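Trevatgate Folding Worktable, six months in

I bought the Trevatgate folding table in October to replace a card table that had lost one of its corner brackets. I wanted something I could leave up most of the week and put away when family came to stay. It has been used nearly every day since then, mostly for sewing, wrapping parcels and eating lunch.

Delivery and setup

It came in one flat carton with foam on the corners. The legs are attached already, so the only assembly is screwing in four rubber feet and fitting the center brace. The instructions are a single sheet with drawings and no words. The drawing for the brace shows it upside down. I put it on that way, found the legs would not fold, and took it off again. Total time was under 15 minutes, including the mistake.

One of the feet had a bad thread. I wrote to the store and got a reply the next day from Felista Shemweta, who sent a full set of four. I had not asked for four but I have used one of the spares already, so that was a good call on her part.

Stability

This is the main thing people want to know about a folding table, so I will be specific. Side to side it is very steady. Front to back there is a little give if you lean on the long edge with both forearms. With the sewing machine running at full speed the top moves enough to ripple a glass of water, but the machine itself stays put. My old card table used to walk across the floor.

On carpet the feet sink unevenly and you need to turn one or two of them to get it level. They back out on their own over time. I check them when I vacuum.

The leg locks are metal sliders that drop over the hinge. They are stiff at first. By the second month I could work them with one thumb. You do have to look and see that each one is all the way down. I missed one once and the table sagged at that end when I set the iron on it - no harm done, but it could have been worse with something heavier.

Weight and storage

The listing says it is easy to carry. I can carry it down the hall but I would not want to take it up a flight of stairs alone. There is a cutout handle on one side and its edge is sharp. I wrapped it with cloth tape. Folded, it fits behind a door, which is where mine lives on the weeks it is put away.

The top

The surface has only a faint grid and no gloss, so pins and thread ends are easy to find. Coffee wipes off if you get to it the same day. Tea left overnight made a ring that took baking soda and some rubbing. Ballpoint came off with rubbing alcohol. Tailor's chalk is the one thing I have not been able to remove fully, and there is a faint line near one corner that I now treat as permanent.

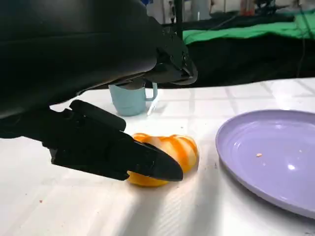 Size is what I would think about hardest before ordering. The top is deep enough that I can cut a sleeve without moving the machine, but two people working across from each other will run into each other's things. Small things are no trouble. Something like that orange-and-white striped piece, which looks like a soft toy pastry, takes up hardly any space, and a mug can sit farther back behind it. Long pieces are another matter. A full-length curtain hangs off both ends and drags, and I had to put a chair at each side to hold the weight.

Compared with others

Before buying I tried the Bukeck at my neighbor Fuseini Ayaaba's house. It is lighter and folds thinner, but it bounces under a machine. He uses his for jigsaw puzzles and is happy with it. I also looked at the Gonard in a store. It felt like the sturdiest of the three and the edges were better finished, but it does not fold, so it was no use to me.

Eren makes a padded cover that is sold for this size of table. I bought one and returned it. The elastic was too loose and the cover slid every time I pulled fabric across it. A folded wool blanket works better for pressing.

Would I buy it again

Yes, at the sale price. At full price I would wait. The handle edge should have been sanded at the factory, and the instruction sheet needs to be fixed. The replacement feet are sold separately and they are worth having in a drawer.

Four stars out of five.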